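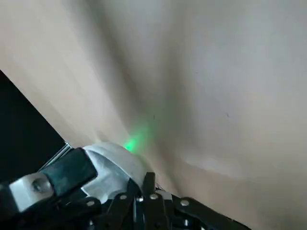 Prerex opens interior wall repair and repaint service to small offices and clinics

For release in March

Prerex, the interior finishing contractor, is extending its wall repair and repaint service to small offices, clinics and shared workrooms. The service was previously offered only to landlords refitting whole floors. Bookings are open now for single rooms and for groups of up to 15 rooms on one site.

The service covers filling, sanding, priming and two finish coats on plasterboard and rendered walls. It also covers minor repairs to fixed panels, corner beads and skirting. Ceilings can be added to a booking but are quoted separately.

Prerex completed a trial of the service in 143 rooms before the wider release. Most were working rooms with desks, benches or storage against at least one wall, and most were painted in off-white, beige or light grey. Scuffs, pin holes and old fixing points made up the greater part of the repairs. Patches of earlier touch-up paint that no longer matched the wall colour were the next most common job.

Pale neutral walls take more preparation than many customers expect. Light from a window or a desk lamp falling along a wall will show a raised edge of filler that can't be seen from the front. Under the new service, every repair on a pale wall is checked with a hand lamp held close to the surface before primer goes on, and again after the first finish coat.

Paint is supplied from the Findis range, in low-sheen or matt. Customers can choose from 27 stock neutrals, including warm beiges, creams and cool greys, or have an existing colour matched from a sample. A labelled tin of the finish colour is left on site for later touch-ups.

Furniture and equipment can stay in the room during the work. Items that can be moved are brought to the centre and covered. Items that are fixed, wired in or too heavy to shift are masked at the edges, and the wall is cut in by brush. Customers are asked to take down pictures, cables and shelving brackets beforehand, and to tell Prerex when booking about any equipment that must remain switched on.

A standard single room takes 2 working days, with the second finish coat applied on the second morning. Rooms may be used again that evening. Work outside business hours can be arranged for clinics and other sites that can't close during the day.

Bookings for the service are handled by Brandes, which also manages site access and keys. Quotes are fixed after an inspection and include masking, materials and removal of waste. Written quotes are valid for one month. Repairs to walls with water damage or movement cracks are outside the standard service and will be referred to a builder for assessment first.

Prerex provides painting, patching and minor joinery for commercial interiors.

Booking enquiries: Brandes, commercial bookings desk
Media enquiries: Prerex, communications office

ENDS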